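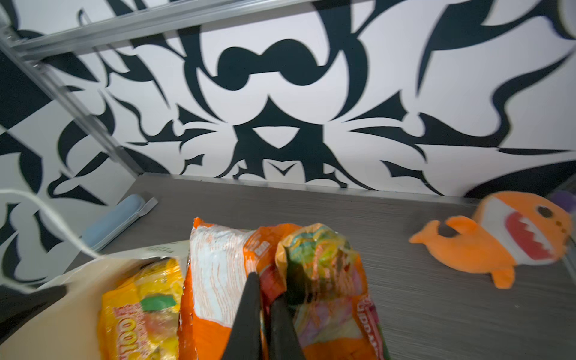 Supergraphics are large painted or printed designs applied to walls, ceilings, floors and the outsides of buildings. They differ from murals in the usual sense because they seldom show people, places or events, and they differ from wallpaper because the design is generally drawn at the scale of the wall itself. Stripes, arrows, circles and oversized letters are common. A later type uses flowing shapes with curved blades, hooked points and long tapering strokes, often in black on a white background, in a manner close to calligraphy or to tribal styles of graffiti. Designs of this type are sometimes called blade work by sign painters, although the term is not used consistently.

Background

Painting directly on interior walls is very old, but the supergraphic as a named practice dates from the 1960s, when architects and graphic designers began to treat color and line as a way of changing how a room was perceived. A stripe carried from a wall onto the ceiling could make a corner hard to read. A circle painted across a door and the wall beside it could make the door seem to disappear. Paint was cheap compared with building work, and many early examples were made in offices, shops, swimming pools and schools where there was little money for anything else.

The fashion declined in the following decade. Many of the early interiors were painted over within a few years, and some are known only from magazine photographs. Interest returned with the spread of wide-format printing, which allowed a design prepared on a computer to be produced on adhesive vinyl and put up in a day or two.

Methods

Hand-painted supergraphics are normally set out in one of three ways. The oldest is the grid, in which a small drawing is divided into squares and copied square by square onto the wall. The second is the pounce pattern, a full-size paper drawing with small holes pricked along its lines. Chalk or charcoal dust is patted through the holes to leave a dotted outline. The third is projection, which is quick but needs a darkened room and a clear distance between the projector and the wall. Straight edges are masked with tape. Long curves are usually cut in by hand with a flat brush.

Black on white is regarded as difficult to paint by hand. The black needs a second coat to cover evenly, and any mistake in the edge has to be corrected with white, which itself may need several coats. Painters therefore tend to finish the white completely before starting and to work from the top of the wall downward. Matte paint is preferred in rooms with windows, as gloss reflects light and breaks up the shapes.

Printed vinyl is supplied in vertical strips, or drops, that overlap slightly at the seams. The wall must be smooth, dry and free of dust. New plaster is left for several weeks and sealed before the vinyl is put up. Seams are placed away from door handles and light switches where possible, and patterns with many curves need more careful matching than plain stripes.

Use in buildings

Supergraphics are used for decoration, for advertising and for finding the way. In parking garages and hospitals, each floor or wing may be given its own color or numeral. In shops and workplaces the design is more often chosen for its effect alone. High-contrast patterns are generally confined to one wall of a room, since some people find them tiring to look at for long periods, and they are avoided on stairs, where they can make the edges of the steps harder to see.

One documented hand-painted example is the interior of the former Khunthong bus depot, decorated by the sign painter Decha Kaewkla. It covered 198 square meters across four walls and was painted over 20 days in February, while the depot was closed to passengers. Kaewkla used no projector and drew the main curves with a stick of charcoal tied to a bamboo pole. Two of the walls survive. The others were lost when the waiting room was enlarged.

The Brusdale civic baths had a set of wide diagonal bands in blue and orange that ran from the entrance hall to the changing rooms. They were covered with tile during repairs, and one section was uncovered later behind a row of lockers.

Care and removal

Painted work in a dry interior can last for decades if it is not rubbed. It is cleaned with a soft cloth and water, without detergent on matte surfaces. Touching up is seldom successful on colored areas because the older paint will have faded. Vinyl has a shorter life, and its edges lift first, especially near heaters. It is removed by warming the film and pulling it back slowly at a low angle. Residue left by the adhesive must be cleaned off before the wall is painted.

See also

Mural
Pounce pattern
Sign painting
Trompe l'oeil
Wayfinding

Categories: Interior design | Wall decoration | Graphic design | Painting techniques

This page was last edited on 12 Jan 2022. Contact us | Terms of use | Back to top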